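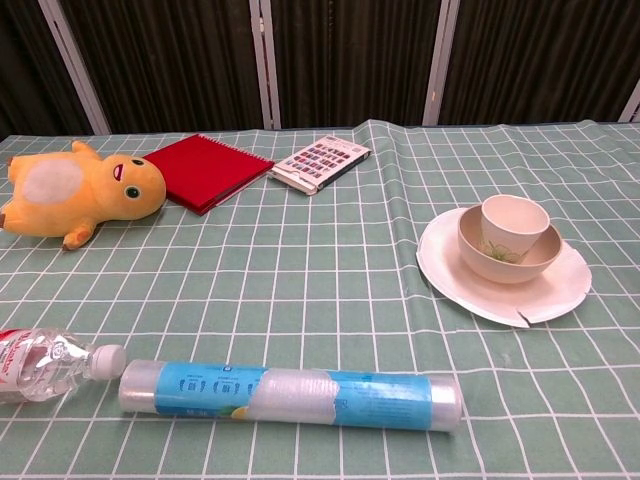

Table Linens and Noise in the Student Dining Hall
Final report, Introduction to Building Acoustics

1. Background

The Handska dining hall seats 262 people and is the loudest room on campus that students use every day. It has a tile floor, painted block walls on three sides and a long window on the fourth. Complaints about noise come up in the housing survey every year. A proper fix would be ceiling panels, which the college priced once and put off.

Our group wanted to know if cheap soft materials could make a difference that diners would notice. We looked at two: cloth on the tables and pleated curtains along the window wall.

2. Method

We borrowed a sound level meter from the physics lab and used the Cosum logging app on a laptop as a backup. The meter stood on a tripod at seated ear height, in the same spot between the salad bar and the drinks station, for all sessions. We recorded lunch from 11:45 to 1:15 under three conditions:

Bare tables, no curtains
Cloths on all tables, no curtains
Cloths on all tables and curtains on the window wall

The cloths were ordinary cotton blend from the events office. The curtains were stage drapes on loan from the theater department, hung at double fullness from a temporary pipe. Hanging them took most of an evening and we would not want to do it again without a second ladder.

We also handed out a one-page questionnaire at the exit. It asked how loud the room seemed on a scale of 1 to 5 and whether the person had to repeat themselves during the meal. We got 198 usable forms.

3. Results

The cloths alone changed the average level by less than one decibel, which is inside the error of the meter. They did cut the short peaks from plates and trays being set down. These peaks show up clearly in the bare table log and are lower and less frequent in the second one.

With the curtains added, the average dropped by three decibels. The drop was larger at the window end of the room, where we took a few spot readings by hand.

The questionnaire did not match the meter very well. People rated the room as quieter with cloths alone, almost as quiet as with cloths and curtains together. We think the loss of clatter matters more to people than the average suggests, but we did not test that directly.

4. Problems

Attendance was not the same at each session. The card reader counted 279 lunches for the bare tables and 200 for the curtains, so part of the drop must come from fewer people talking. We did not have time to repeat the sessions in January as planned. The Cosum log for the second condition also stopped at 12:50 when the laptop went to sleep, and we used only the meter data for that day.

5. Recommendations

Curtains on the window wall are worth a longer trial with attendance recorded every fifteen minutes. Cloths would need washing several times a week and the kitchen staff told us they do not have the machines for it. Thin felt pads under the tray racks might remove much of the same clatter at a lower cost.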